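Praro District Council
Finance and Revenue Sub-group
Minutes, September. Meeting opened at 14:00.

1. Minutes of the last meeting
Agreed without change.

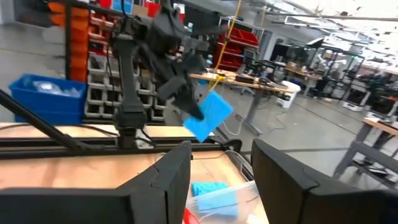
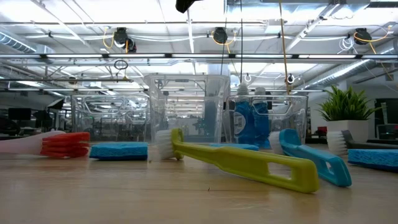 2. Opening debt position
The incoming administration takes on 1351 open accounts, almost 100 of them disputed. Arrears from the Kostau ward are to be listed separately.

3. Market levy
A rise in the Likon market levy was proposed - deferred until the audit is received. The present rate stands.

4. Road repair grant
The Asfaw road scheme is funded at 70 per cent by grant. The balance falls on the general reserve. Members asked for the payment schedule in writing before the next meeting.

5. Reserve
Floor to be held at 60 days of spending. Carried, one against.

6. Any other business
Office rent review - carried forward.

Meeting closed at 15:20.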